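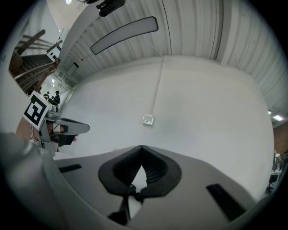

Plain white wall, vertical conduit ending at a square junction box. Label: drop_to_box.

Faltdale Surface Wiring

Data card and README, release 3

Summary

Faltdale Surface Wiring is a set of 3000 indoor images of walls that carry surface-mounted wiring: conduit, trunking, junction boxes, switches and sockets. The images cover 24 rooms in two buildings, one in Riihimäki and one at the Arnora site. Each image has a short text label for the wall, and each visible fitting has an outline.

The set was put together for people who plan repainting and rewiring work and want to find fittings on a wall without walking every room. It has also been used to practice writing room condition notes.

What is in the folders

images/ holds the pictures, sorted by room number.
outlines/ holds one file per picture with the outline of each fitting.
walls.csv has one row per picture: room, wall side, wall finish, label, note.
boxes.csv has one row per junction box, 136 in total. A box that shows up in several pictures has a single row here and a list of the pictures it appears in.
CHANGES.txt lists what was fixed between releases.

Wall labels

bare: no fitting visible on the wall.
drop_to_box: a conduit runs down the wall and stops at a junction box.
drop_to_switch: the same, but the run stops at a switch or socket.
horizontal_run: conduit or trunking runs along the wall at any height.
mixed: more than one of the above.
unclear: the wall is visible but the fitting can't be identified.

A wall gets one label only. If a conduit starts near the ceiling and its top end can't be seen, it still counts as a drop. Box covers are recorded as square, rectangular, round or unknown. Use unknown freely. Earlier releases had too many guesses in that column.

How the outlines were drawn

Outlines follow the visible edge of the fitting. Where something stands in front of the fitting, the outline stops at the edge of that thing and does not continue behind it. Shadows are left out. A conduit and the box it meets are two separate outlines, and they should touch but not overlap.

Many pictures have a strong curve to them, so a straight wall bows outward and a straight pipe may look bent toward the sides. Outlines were drawn on the pictures as they are. No straightening was applied, and lengths measured in the picture should not be turned into real lengths.

White conduit on white paint was the hardest case. Vilja Eskola drew the first pass for all rooms. Ferenc Pálfi checked the white-on-white walls a second time with the contrast turned up, and his version is the one in the release.

Known problems

Rooms 9 and 14 were painted between visits, so the wall finish column has two values for them. Both are correct for their own pictures.

Faint shadows low on a wall were sometimes labeled as stains in the note column. Most of these were corrected in October. If you find one that was missed, send the picture name.

Room 17 has almost nothing but bare walls. Leave it out if you need an even spread of labels.

The set says nothing about what is inside a box, whether a line is live, or where a cable goes after it enters the wall. It must not be used to decide where it is safe to drill.

Splits

Split by room and never by picture. Pictures from the same room show the same walls, and mixing them across splits gives scores that are too high. The suggested split is in splits.txt.

Use and credit

Free to use for teaching, research and maintenance planning. Please credit the Hondance wall survey and give the release number. Corrections to labels go to Vilja Eskola, corrections to outlines go to Ferenc Pálfi. Include the room number and the picture name, and say which file the error is in.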